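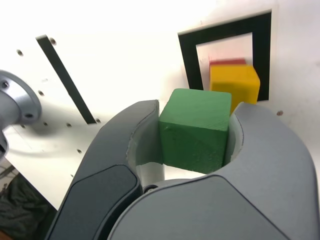
Last updated: February

Riten Season Planner review: a full season with a paid fantasy footy tool

I've played fantasy football for long enough to have a drawer full of notebooks with crossed-out trades in them, so when a bloke in my league started banging on about Riten I rolled my eyes. Then he beat me by 140 points. I signed up that night!

Riten is a planning tool you run beside your fantasy competition. You load in your squad, it pulls the fixtures, and it tells you who it reckons will score what over the next six rounds. It doesn't make trades for you (thank goodness, I'd have lost my captain twice). I'd used Sikier for the two seasons before, which is free and looks like a tax form, so that's what I'm comparing it to.

Setting up took me most of a cup of tea. You can import a squad with your team number, though mine wouldn't go through the first time and I ended up typing in all the players by hand. The search is fussy about hyphens. Once you're in, the main page is a big grid with rounds along the top and your players down the side, coloured by how hard the fixture is. I loved the grid. I'd have it on the fridge if I could.

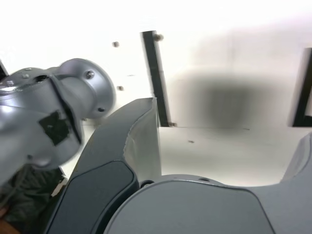
The projections are where it gets interesting. Over the first half of the season they were pretty good on midfielders and a bit hopeless on keepers, who it seems to think all make the same number of saves every week. It had my second keeper down as a must-start for a month and he gave me next to nothing. Defenders were somewhere in between. If a side changes its back line late, Riten doesn't catch up until the next morning, and by then the deadline's gone for us on this side of the world.

The bonus point page is my favourite bit. It shows which players pick up extra points for the dull stuff, like completed passes and clearances, and you can sort by price. I found two cheap defenders that way and held one of them right through to the finals. Sikier has nothing like it.

I finished on 2692 points, my best ever by 250, and came second in the league. How much of that was the tool I couldn't tell you. I also had a ridiculous run with my captain picks around the middle of the season, and a couple of those were pure gut feel against what the grid was saying.

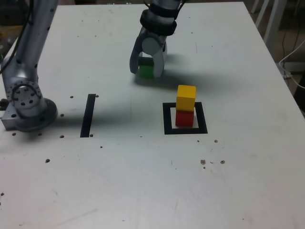 What bugged me

The phone app, mainly. On a laptop it's lovely, but on the phone the grid shrinks until you're pinching and scrolling sideways to find your own bench. It also logged me out every single time I switched to the fantasy app and back, and that's the one thing you do all the time!

Notifications are all or nothing. I wanted injury news for my own squad and got injury news for everyone, at 3 am.

Should you pay for it?

If you're in a serious league and you enjoy fiddling, yes, I think so. If you set your team and forget it until the weekend, stick with Sikier and spend the money on pies. I've renewed for another season, but I've turned the notifications off.

Contact | Copyright Plarside Footy Reviews | Back to top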